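Ollen Reusable Towel Pilot
Second progress report to the Leinonen Fund
Prepared by Nerea Villanueva, September

Where we stand

The pilot is running in all four guesthouses and the money is being spent more or less as planned. I am less sure that it is showing what the application said it would show. You asked for plain reporting, so the doubts are in here along with the numbers.

The claim we set out to test came from the supplier, Somier. They say their colored cotton cloths can replace paper towels in kitchens and shared bathrooms, and that the switch pays for itself within a year. We bought 700 cloths on the strength of that. I did not write the application and I would have asked for a smaller first order.

Cloths in use

At the August count 393 cloths were in circulation. Another 288 were still in the storeroom, unopened. That leaves 19 we can't account for. Joonas Ruotsalainen thinks they went home in guests' bags, which is possible. I think some went in the trash during the first weeks, when cleaning staff had not been told the cloths were meant to be kept. We did not record losses before July, so neither of us can prove it.

The color system (dark cloths for kitchens, light for bathrooms) works well in two houses. In the other two, people take whatever is on top of the pile. Radymyr Levchenko put up new signs over the sinks in July. He reports an improvement. I visited one of those houses twice and did not see much of one.

Paper

Paper towel orders are down 20 percent against the same months last year. This is the figure that will look best in your own report, and I would ask you to be careful with it. Bookings were also down this summer, and one house was closed for plumbing work for most of June. We have no fair way to separate those effects from the cloths. The October to December figures should be better evidence, as all four houses will be open.

Laundry

Bralesance, who handle the washing, have kept to their price and mostly to their schedule. Pickups have slipped from 9 a.m. to early afternoon on several occasions, and on those days the kitchens went back to paper. Nobody had included extra washing of stained cloths in the budget. It is a small sum but it comes every month, and it is missing from Somier's payback math.

Somier also promised that the cloths would hold up for a full year of washing. Iason Mavromatis has been setting aside the worn ones as they come back. Fraying starts at the corners, and the darker cloths shed lint onto everything else in the load. Serena Villa raised this with Somier in July. Their answer was that we should wash at a lower temperature, and the kitchens can't accept that for hygiene reasons. We are waiting for a second reply.

What we ask of you

We would like to move the unspent signage money to laundry, and to hold off on the second order of cloths until the stored ones are in use. We would also like the final report moved back to January so that it covers a normal season. If the fund would prefer to keep the original date, we can meet it, but the section on savings will be thin and I won't put a payback period in it.
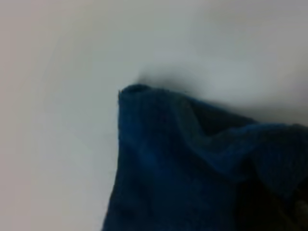
The loss log and the Bralesance invoices are kept at the Ollen office and can be sent on request. Joonas will handle questions about the budget lines, and anything to do with the houses should come to me.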